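Service Desk - Galtitz Teleoperation Laboratory
Ticket 380: Follower gripper lags and drifts during desktop disassembly demonstrations
Status: Resolved
Priority: Normal
Station: Clorer bench, right arm
Software: Godoy recorder, Cliso task set
Opened: 2 July 2024

Summary of fault

The operator reports that the right follower arm responds late to the leader handle during the desktop computer disassembly task. The delay is not present at the start of a session. It appears after several demonstrations have been recorded and increases until the operator is forced to stop. A second symptom, reported on the same form, is that the fingers come to rest slightly to the left of the position held on the leader.

The task requires the operator to reach into an open chassis by remote control, release one cable at a time and withdraw without touching the board. The reported delay makes this unsafe for the hardware. Recording on the Clorer bench was suspended when the ticket was accepted.

Initial checks

The network link between leader and follower was tested and found to be within limits. The emergency stop circuit was tested and passed. The joint temperatures in the log were normal. The operator confirmed that the same leader handle had been used on the left arm without difficulty.

The session was then repeated with a member of the support team at the leader. The Dell desktop assigned to the Cliso task set was used, with the fingers brought over the motherboard just below the power supply. This is the hold position given in the task sheet, and all drift measurements in this ticket refer to it. 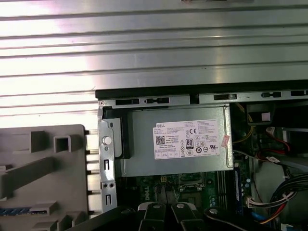 Findings

1. Delay. The recorder was writing wrist camera frames to disk in the same process that passes commands to the arm. The frame buffer was set to 256 and was not being cleared between demonstrations. Once it was full, each new command waited for a write to finish. The fault was reproduced at demonstration 41 and again after a restart.

2. Drift. The zero offset for the right wrist had been carried over from a calibration made in February, before the wrist was last serviced. The offset file had not been replaced. The error is small in open space - it becomes a concern only where the fingers must pass between fixed parts.

The two faults are unrelated. They were reported together because both are noticed at the same point in the task.

Action taken

The recorder was updated so that frames are written by a separate process and the buffer is emptied when the operator ends a demonstration. The right wrist was recalibrated and the old offset file was moved to the archive folder. The full task was then run by remote control with no delay observed, and the hold position was within 2 mm of the leader.

Effect on recorded data

Demonstrations recorded after the delay began should not be used for training. The timestamps of arm commands and camera frames do not agree in these files, and the policy would learn to act late. Affected files have been marked "timing" in the Godoy index. They have not been deleted.

Guidance to operators

Stop and raise a ticket if the follower continues to move after the leader has been brought to rest. Do not correct for drift by holding the leader off centre, as the correction is recorded as part of the demonstration. Run the calibration routine after any work on the wrist and confirm that the date of the offset file has changed.

Ticket closed with the agreement of the reporting operator. Recording on the Clorer bench may resume.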